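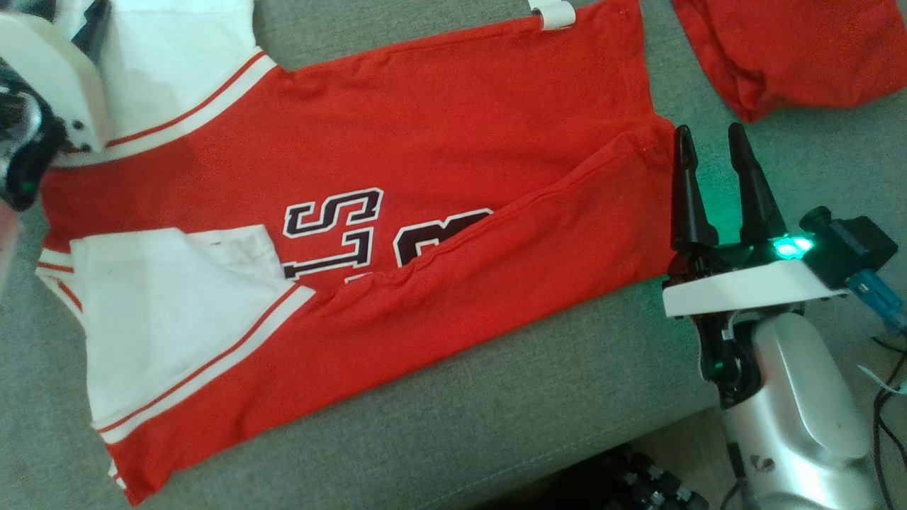 Hullport > People > Interviews

Teaching by hand, one shirt at a time
Saturday, November 2, 2024
By Chiamaka Ibrahim

Lærke Norðdahl folds laundry for a living, more or less, though her own hands hardly touch it. She spends her days at Ortner steering a pair of robot arms through the job by remote control, and she is lovely company while she does it.

"A jersey is a wonderful teacher," she told me, pouring us both more coffee. "You've got the sleeves, the trim, those big letters across the front, and the knit puckers whenever you lay one part back over another. And then it's on a couch, which is soft too, so everything gives!"

She has recorded 267 demonstrations so far, and she still throws plenty away. "If I hesitate, the robot learns to hesitate. My first week I was so careful, oh, it was painful to watch."

Did she ever try guiding the arms directly, by hand? She did, for 2 months, and liked it, "but you're always standing in your own way, you know, leaning over the thing you want to see."

Next she'd like to try fitted sheets. Her colleagues have asked her to wait.

Recent
Gamen opens its training room
A morning at Ferero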